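Staged handover learning

Staged handover learning (SHL) is a method for teaching two-armed robots to do tabletop work from human demonstrations. In this method each demonstration is divided into stages, and at the border between two stages the robot decides again which of its arms should lead. The method was developed by a small group in Sundport under Vesna Dimitriou and Knut Stüber, and was first described in a technical report dated January 6, 2023. It is used mostly for tasks in which one arm has to hold or steady an object while the other arm does the fine part.

Background

Learning from demonstration usually works by recording a person who moves the robot and then training a model that copies the movement. For a single arm this gives good results even with a small amount of data. With two arms the problem becomes harder. The arms must agree about time, and a small delay in one of them can spoil the work of the other.

Earlier work of the same group used one model for both arms, called Tiwari. It learned simple sorting tasks but had difficulty when the objects were long or thin. Calum Matheson, who studied the failures of Tiwari, found that most of them happened in a short period after the first grasp. In this period the human demonstrators often changed their mind about which hand should be the main one. The model saw both choices in the data and produced a movement between them, which was good for neither.

Method

A demonstration in SHL is recorded by teleoperation. The operator moves two small leader arms, and the two working arms follow. Joint positions, gripper openings and camera pictures are stored together with the same clock. The operator also presses a foot pedal each time the main role passes from one arm to the other. These presses are called handover marks. In spite of the name, it is not necessary that an object passes between the arms - only the leading role does.

After recording, the marks are used to cut the demonstration into stages. A small network, the selector, learns to predict from the camera pictures which arm will lead in the next stage. A second network, the mover, receives this choice and produces the movement for both arms. During a stage the choice is fixed. The selector is asked again only when the mover reports that the stage is finished.

Gregor Tennant later added a rule for the case that the selector is not certain. If the scores for left and right are too close, both arms go back a short distance and the cameras look again. The rule makes the robot slower, but it lowered the number of collisions between the grippers.

Test objects

The main test set of SHL is named Plostamham. It consists of things that belong to a music or recording desk, together with a few small toys which serve as distractors. The group chose this theme for its mixture of shapes. A microphone is long and rolls easily, a stand has thin legs that are hard to see against a dark gripper, and a phone clip can be approached well only from certain directions.

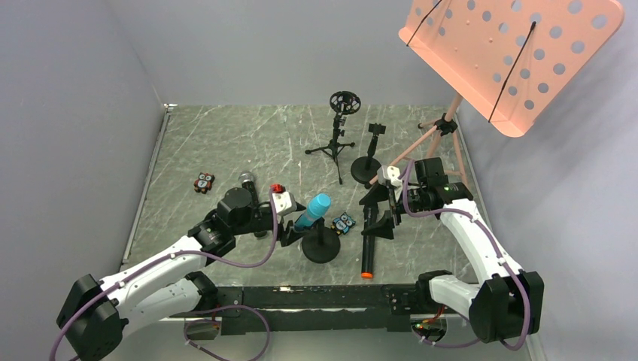

Before each trial the objects are placed again by hand, following a printed plan, so that different versions of the model can be compared under the same conditions. The plans differ in how close the objects are to each other. In the open plans each object can be reached freely. In the crowded plans at least one object stands in the way of another, and the robot has to choose the order of its work.

The instructions are short sentences, for example "put the microphone next to the stand" or "move the toy away from the clip". The sentence never says which arm to use. A trial is a success if the objects are in the requested places at the end and nothing else has fallen over.

Results

The first version was trained on 284 demonstrations made by three operators. The test used 35 table plans, and each plan was repeated 10 times for each model. On open plans SHL and Tiwari were nearly equal. On crowded plans SHL completed more trials, and the difference was largest in the tasks with stands. Round objects remained difficult for both models, mainly when they began to roll after the first contact.

In a separate study Skye Tennant removed the handover marks and let the system find the stages by itself, from changes in the speed of the arms. The result was weaker than with the marks, but still better than the single model. She concluded that the division into stages brings most of the benefit, and that the pedal makes the borders more exact.

Limitations

SHL needs operators who use the pedal in a regular way. In the first week of recording, in September, one operator pressed it before the change and another one after it, and 8 demonstrations had to be marked again. The method also assumes that there is always one leading arm. For tasks such as lifting a wide tray, where both arms have equal roles, the selector gives no advantage.

A further problem is that an error of the selector lasts for the whole stage. If the wrong arm is chosen, it will often try to finish the work in an uncomfortable position.

Later development

A variant called Gruneo replaces the pedal with spoken words. The operator says "left" or "right" during the recording, and the time of the word is taken as the mark. New operators learn this faster, although the word usually comes a little late and the time has to be corrected afterward. Work on stages with two equal arms was announced by Stüber, but no results have been published.

See also

Bimanual manipulation
Imitation learning
Teleoperation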